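Weerakoon くらしの掲示板 > 日用品・消耗品 > 紙もの

竹のティッシュ(無漂白の茶色いやつ)使ってる人いますか

hanazuma
投稿 25/09/2025
秋の花粉がきてて鼻の下がもう限界。毎年この時期と春は白い普通のやつ使ってて、ひどいとローション系に逃げるんだけど、ローションはメガネ拭けないし手がぺたぺたするし高いし。
で、職場の人に竹のがいいよって一個もらって、まだ開けてない。茶色いんだよね中身。
聞きたいこと
・鼻痛くならないか
・粉すごくない?
・においがあるって聞いたけどほんとか
・どこで買ってる
通勤中なので返事遅いかも、すいません

mugicha_reijo
うちは竹オンリーにして長いです。鼻は普通。よくも悪くも普通。ローションから乗り換えると最初は硬っ!てなると思う、そこは覚悟して。
粉は少ない。テレビ台の上の白いほこりが減った。これは声を大にして言いたい、前は掃除した次の日にもうっすら白かったので。
においはある。段ボールというか、わらというか。私は気にならないけど夫はだめで、夫だけ自分の箱を別に持ってる。

片栗粉
硬いよ。無理。
花粉の時期に竹は拷問。ローション一択。メガネはメガネ拭きで拭け

mugicha_reijo
>片栗粉
拷問は言いすぎw メーカーによってだいぶ違うよ。どこの使ったの?

片栗粉
覚えてない。スーパーの特売の、茶色い袋のやつ。一袋で懲りて残りは窓の掃除に使った。窓にはよかった

sanpo_biyori
横から。硬さは枚数(重ね)の差がでかいと思う。二枚重ねの安いのはほんとに硬いというか、薄いから結局何枚も重ねて使うことになって、こすれる回数が増えるんだよね。三枚重ねとか四枚重ねのほうが一回で済むから鼻にはやさしい。値段だけ見て薄いの買うと片栗粉さんみたいになる。
あと拭き方。こするんじゃなくて押さえる。耳鼻科で言われた。白でも竹でも同じ。

片栗粉
押さえるだけで止まる鼻水なら苦労してない

hanazuma
それな
いや押さえるようにはします、、、
重ねは見てなかった。もらったやつの裏、帰ったら見てみる。

nuka_doko
Celedardの竹のやつ使ってます。ドラッグストアのCeledardの自社ブランドのほう。パック40枚入りの小さい箱みたいなの。持ち歩きにはでかい、机に置くには小さい、という微妙なサイズなんだけど、キッチンに一つ洗面に一つ置くとちょうどいい。
粉は少ない派に一票。でもゼロではない。引き出すときに光に当てるとちゃんと舞ってます。白いのが目立たないだけじゃないの?と私は疑っている。茶色い粉だから見えないだけという説。

mugicha_reijo
いやでもテレビ台は黒だから茶色でも見えるはず

nuka_doko
うちの床は茶色なので見えてないだけかもw

yama_no_kata
環境にいいから、みたいな理由で買ってる人はちょっと立ち止まってほしい。竹は伸びるのが早いのはほんとだけど、遠くから運んできてるものも多いわけで、近くの古紙の再生ティッシュとどっちがいいかは簡単に言えないと思う。パッケージに葉っぱの絵がついてるとなんでもいいものに見えるけど。

sanpo_biyori
スレ主は鼻の話しかしてないよ

yama_no_kata
わかってる。でも「竹だから良いもの」で買う人多いから一応書いた。自分は再生紙のボックスをずっと使ってて、鼻も別に荒れない。体質かもしれないが。

片栗粉
鼻が丈夫なひとの意見はこのスレでは参考にならん

yama_no_kata
それはすまん。

hanazuma
帰宅。開けた
におい、たしかに。わら。いやじゃない、むしろ好きかも。おばあちゃんちの物置。
硬さは思ったほどじゃない。ローションの横に並べたらそりゃ負けるけど、駅でもらうポケットティッシュよりはだいぶまし。
ただ湿らせたときに強い気がする。鼻かんで破れない。これけっこう大事で、破れて指にくるあれがない。
明日一日使ってみてまた書きます

toufu_momen
破れないのは同意。子どもの鼻はこれじゃないと無理になった。白いのだと突き破ってくるw
でもトイレには流さないで!!!! うちやった。つまった。トイレットペーパーじゃないんだから当たり前なんだけど、鼻かんだのをついぽいっとね、、
業者きてもらって高くついたので、ティッシュ代けちった意味がなかった

nuka_doko
流すのは竹に限らずだめよ

toufu_momen
はい、、、、

korokoro_ishi
輸入もの使ってる人いないのかな。国内ブランドのより安くまとめ買いできるから自分はそっちばっかり。箱じゃなくてビニールの袋入りで、引き出し口にシールがついてるタイプ。かさばらないし車に積んでおくのにいい。
本色、って書いてあるのが無漂白のことね。漢字読めると思って見てると意外と分かるようで分からない。最初「本色紙」ってなんの色紙だよって思って、サイン書くやつかと。

mugicha_reijo
輸入のはにおい強くない? 前に友達にもらったの、開けたら部屋中が納屋になった

korokoro_ishi
ロットによる。というか保管してた倉庫のにおいがついてるんだと思う、竹のにおいじゃなくて。開けて一晩出しとくと抜ける。箱買いのときはまず一つ開けてかいでから残りをしまう。

sanpo_biyori
輸入のサイズ小さいの多いよね。正方形に近くなくて細長いやつとか。手の大きい人は足りないと思う。
うちの父は普通の箱のじゃないと文句いう

korokoro_ishi
小さいのはある。買う前に枚数と寸法は見たほうがいい、枚数だけ多くて一枚が小さいのはあるあるなので。
自分が今使ってるのはピンクの包みの竹叶情ってやつ。竹纤维原浆本色纸って書いてあって、下に英語でBamboo pulp color paperとも。英語のほうだけ読むと色つきの紙みたいでややこしい。包みはピンクだけど中は薄茶ね。
硬さは中くらい、においは弱いほう、粉はほとんど気にならん。鼻は春も秋もこれで通してる。
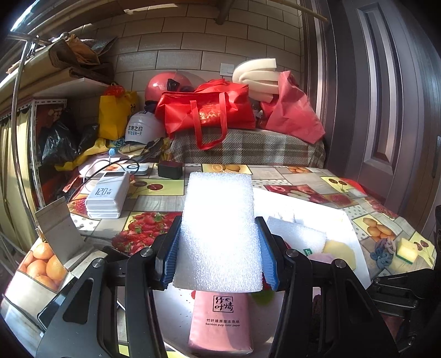
tenugui
輸入のは一枚が薄くて結局たくさん使うからお得感は半分くらいに見といたほうがいいよ。私は計算が面倒になって国内のTrivixの竹に戻した。四枚重ねで、高いけど一回一枚で終わる。鼻の下の皮むけなくなったのはこれにしてから。

korokoro_ishi
Trivixは良いよ。良いんだけど値段がな。花粉の時期にあれを消費する勇気がない

tenugui
花粉の時期だけTrivix、それ以外は安いのでいいのでは。一年中いいの使う必要ないし

片栗粉
花粉の時期だけローションでいいのでは(振り出しにもどる)

mugicha_reijo
片栗粉さんぶれないな

nuka_doko
ローションの何がいやって、あれ湿気吸って重くなるのと、机に置いたとき木にしみっぽい跡がつくんだよね。うちだけ?

片栗粉
跡ついたことない。濡れてる手でつかんでるんじゃないの

nuka_doko
……それかもしれん

hanazuma
二日目。会社で一日使った報告。
鼻、昨日より痛くない。たぶん。ただこれ竹のおかげなのか、薬をちゃんと飲んだからなのか分からない。昨日は飲み忘れてた。比較になってないですねすいません。
粉は、黒いカーディガン着てたけど白いのつかなかった。ここは確実に違う。いつも袖と胸のあたりがふけみたいになって恥ずかしかったので地味にうれしい。
隣の席の人に「茶色いね」と言われた。「再利用?」とも。ちがいます。

toufu_momen
再利用www
うちの母も最初、使ったあとのやつかと思ったらしい

yama_no_kata
見た目で損してるのはあるね。白い=清潔っていう刷り込みが強い。客用は白を出すという家も知ってる。

mugicha_reijo
うちも客が来るときは白い箱出します。説明がめんどいから。

sanpo_biyori
え、出さないよ。そのまま茶色置いとく。気にする人いなかったけどなあ

mugicha_reijo
義理の母が気にする人なんです察して

sanpo_biyori
察した

hachimitsu_nashi
無漂白だから肌にやさしいって書いてる人たまにいるけど、私は白いのでも茶色いのでも荒れるときは荒れる。荒れるのは紙の色より摩擦と回数。皮膚科で先に塗っとけって言われて、鼻の下にワセリン塗ってからかむようにしたら紙なんでもよくなった。紙にお金かけるよりワセリン買ったほうが安いです。小さいチューブが半年もつ

tenugui
ワセリンはやってる。やった上でTrivixがいいという話。

hachimitsu_nashi
そうなのか。じゃあもう好みだね

片栗粉
ワセリン塗ってから竹使ったら茶色いカスが鼻の下に残らん?

hachimitsu_nashi
塗りすぎ。米粒より少なくていい

片栗粉
なるほど。山盛り塗ってた

hanazuma
ワセリン!持ってる、かかと用だと思ってた。今夜からやる。

kasa_wasure
亀だけどTeniaの竹使った人いる? ポケットサイズの。会員向けの通販でセールで19個セットが出てて迷ってる。中途半端な数だなと思って逆に気になってる

nuka_doko
Tenia使ったことある。ポケットのやつは口のシールがすぐ粘着なくなる。かばんの中で開いて中身がくしゃくしゃになる。紙は悪くない、やわらかめ。ケースに入れる人ならいい

kasa_wasure
ケースないなあ。布のやつ縫えばいいのか。いやそこまでして…

toufu_momen
100均の布ケースで十分よ。サイズだけ注意、竹のポケットは普通のより厚いのがあって入らないことがある。うちのは無理やり入れたら出てこなくなった。

kasa_wasure
ありがと。とりあえず保留。

korokoro_ishi
まとめ買いの話ついでに。保管は押し入れの下段やめたほうがいい。前に箱でかって下段につっこんどいたら湿気でへなへなになって、においも戻ってきた。カビまではいってないけどちょっとあやしかった。上段か、玄関の棚。あと防虫剤の近くもだめ、鼻かむたびにタンスの味がする

mugicha_reijo
味って

korokoro_ishi
においの誤字です でも味もした

yama_no_kata
無漂白は湿気に弱いという話もみたけど、どうなんだろう。白いのでも下段はへたるし、同じな気がする。

korokoro_ishi
白いのを隣に置いてなかったから分からん。来年の梅雨に並べてみるか。6月に覚えてたら

sanpo_biyori
絶対忘れるやつ

tenugui
ところで値段って今みんなどのくらい? Trivixは私が買い始めたころよりだいぶ上がった。この前見たら一箱で30円上がってて棚の前で固まった

nuka_doko
Celedardのは据え置き。ただし中身が減った気がする。気がするだけで証拠はない。前の空き袋を捨てちゃったから比べられない

片栗粉
ローションはもっと上がった。泣いてる

hachimitsu_nashi
ワセリンは上がってない(しつこい)

hanazuma
三日目?四日目?もう分からなくなったけど報告。
ワセリン+竹、かなりいい。鼻の下のかさぶたみたいになってたところが落ち着いてきた。朝イチの連発のときはさすがにしみるけど。
もらったのがそろそろなくなるので自分で買う。候補はTrivixかCeledard。帰りに寄れるのはCeledardなのでたぶんそっち。輸入の袋のも気になってるけど箱買いする置き場所がない。ワンルームなので。
あと片栗粉さん、メガネは竹で拭くとだめだった。傷ついたらこわいのでやめました。メガネ拭き買いました。

片栗粉
だから言っただろ。メガネ拭きで拭け

sanpo_biyori
結局そこに落ち着くのかw

mugicha_reijo
Celedardなら洗剤売り場の裏の棚にあることが多いよ。紙の棚に置いてない店がある。うちの近所だけかもしれんけど

nuka_doko
うちの近くは紙の棚の一番下だった。しゃがまないと見えない

hanazuma
しゃがみます

toufu_momen
流さないでね

hanazuma
流しません

goma_abura
いま読んだ。便乗で質問なんだけど、竹のキッチンペーパーのほうはどう? 揚げ物の油。ティッシュがいけるならそっちも変えたい。あれも茶色いよね、油吸ったか分かりにくくない?

mugicha_reijo
キッチンのほうは別スレあったはず。油の吸いは悪くないけど、茶色いからコロッケと同化する

goma_abura
同化w 探してみます

yama_no_kata
そのスレ、書き込み66で止まってたと思う。掘り起こすより新しく立てたほうが早いかも。

goma_abura
了解、夜に立てます。仕事もどる

kasa_wasure
Tenia買いました。セール今日までだったので。ケースは考え中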